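**Plugging in is still the hard part**

DAMHAM - Ask people what chore they'd most like to hand over to a machine and you'll hear about dishes and laundry long before anyone brings up cables. But cables are what the team at Vultard has been busy with since December, and after a pleasant, rambling afternoon in their workshop it's easy to see why they find them so absorbing.

The job sounds like nothing at all. Take hold of a network cable, line the plug up with its port, push until it's in. Most of us do it behind a desk, by feel, while grumbling about the dust. For a robot arm, a plug that's tilted just slightly is a plug that won't go in, and the cable itself bends whichever way it pleases.
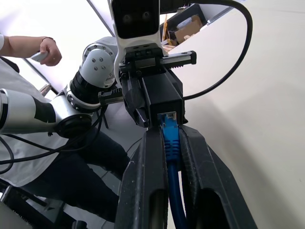

Gwawr Morris, who runs the trials, keeps her scores on a whiteboard by the door, and she is cheerful about them even when they're poor. Out of 187 tries last month, 70 ended with the plug fully seated. Her own best run is 16 in a row - "and then it missed the next 4, so I went and had my lunch," she told us.

Mared Parri, who owns the Lloyd repair shop over in Skolton, has been following along with a good deal of interest and a little doubt. She'd love some help with the fiddly end of the day, when everything on the bench has to be hooked up and tested before closing, but she isn't clearing a space for it yet. "It can have the easy ones first," she said. "I'll keep the ones behind the cabinet."

The team plans to try stiffer cables next, and after that a power cord or two.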